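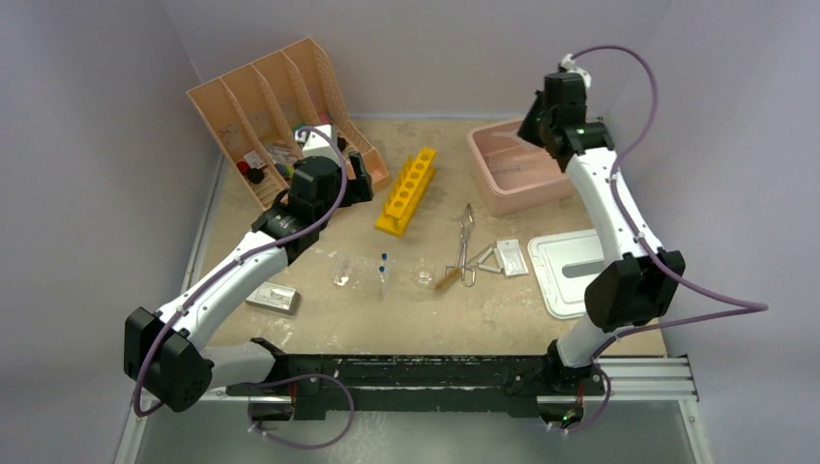
Sep 13, 2018

Day two of being a teacher. My student has two arms, no opinions, and a memory that consists entirely of whatever I did this morning, including the bits I'd like to forget.

For anyone who missed the last post: I have agreed to record 1,000 demonstrations of tidying a lab bench. I move the arms, the computer writes down everything the arms did, and eventually a model reads all of it and tries to do the same. The folder is called Skellix, a name that Margaux Courtois picked and has refused to explain. The target is mine. I said "a thousand" out loud in a meeting, in the tone people use when they mean "a lot," and Gualtiero Pagano typed it into the plan with a comma in it.

We have 36. That was as of lunch, and I threw out 2 of them after lunch, so we're going backward.

Let me tell you about the one where I scratched my nose. You hold still while you scratch, obviously, so the recording has the left arm reaching out over the file organizer and then hanging there for several seconds as if it had remembered something sad. Then it carries on and finishes the job perfectly well. Gualtiero's view is that we should keep it, the job got done. Margaux's view is that if we keep enough of those, the finished system will pause over the organizer forever, and we'll spend December wondering why. I sided with Margaux and deleted it. I now scratch my nose before pressing record, and you would be amazed how little that helps.

Choosing the objects took longer than I'd like to admit. My first bench was three identical boxes in a row, which I could clear in my sleep and which would have taught the model a great deal about three identical boxes in a row. So now it's a proper mess. There's a yellow test-tube rack, tongs, a little brush with a wooden handle, a slide holder, a white lid, and a plastic bag with two blue-capped tubes in it. The pink tray is for things going away. The organizer is also for things going away, and yes, we had a discussion about which things go where, and yes, there's a document, and no, I didn't follow it for the first eleven recordings.

That last part turned out to be a real problem. If I put the brush in the tray on one try and in the organizer on the next, I haven't shown variety. I've shown a person who can't make up her mind, and a model trained on that will split the difference and set the brush down somewhere in the middle. Variety is supposed to come from where things start. So between recordings I shuffle everything around, and I've discovered that I have no talent for randomness. Left alone, I put the rack in the center of the table every single time. Margaux wrote a small script that tells me where to put it. I've started arguing with the script.

The bag is my enemy. Hard things stay the shape they are. A bag has a new shape each time you look at it, and it's clear, so half the time I'm grabbing at the idea of a bag. My success rate is poor. The question of what to do with the misses has now filled most of a whiteboard. Toss them, and the model never sees how to recover from a bad grab. Keep them all, and it learns my bad grabs as a lifestyle. For now the rule is that a miss stays in if I fix it within the same recording, and goes in a separate folder if I give up. The second folder is growing nicely, thank you.

A friend at Tangen asked why we don't simply do this in simulation, where nobody has to pick the tongs up off the floor. We tried it. The simulated bag behaved like a polite piece of cardboard. The real one doesn't, and the real table also has stains and worn spots I've decided to call visual diversity, mostly so I don't have to clean them.

A few notes for myself, since this blog is also where I keep those. Reset both arms to the same starting pose, even when I'm tired. Check the cable loops before each batch. Label the recording right away, because "good one, brush" means nothing by the next morning. Stop when I get sloppy. The last handful yesterday were fast and terrible, and the speed fooled me into thinking I'd improved.

Next up is the lid, which has a handle slot that looks very graspable until you try it with a gripper. Gualtiero says he can do it first time. I've left him a slot on the schedule and cleared some room in the second folder.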